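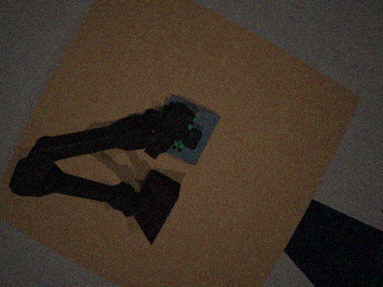 A plain square tabletop, seen from above.

Sales tax permits. Not a fun read, I know, but the January filing is closer than it looks and the mail from small sellers keeps coming in, so let's go.

First thing. A permit isn't a license to sell. It lets you collect the tax. Fistuvberg Woodcraft learned this with 68 orders already shipped and no tax collected on any of them. They paid it out of pocket, plus the late fee. Ouch.

Second, zero sales still means a return. Tudine, a two-person candle shop, skipped a quiet quarter because there was nothing to report. Penalty anyway. Small one, but it sat there growing while the notices went to an old adress. Update your address!! Takes a minute online.

Records. Keep resale certificates for at least 4 years, longer if your state asks. Żak Supply sells mostly wholesale and had 200 invoices pulled in a review. Certificates were missing on a handful, and those sales got taxed as retail. Scan them the day they arrive. A folder by customer name is fine.

Online marketplaces: many collect for you, but you may still have to list those sales on your own return and then deduct them. Check the form. Nultitz, the bookkeeping shop, says this is the line it fixes most often, and one client had overpaid by $1000 before anyone looked.

Filing online? Save the confirmation page. Print it, email it to yourself, whatever. And check the bank login a few days before the due date, becuase a locked account at 11 p.m. won't get you an extension.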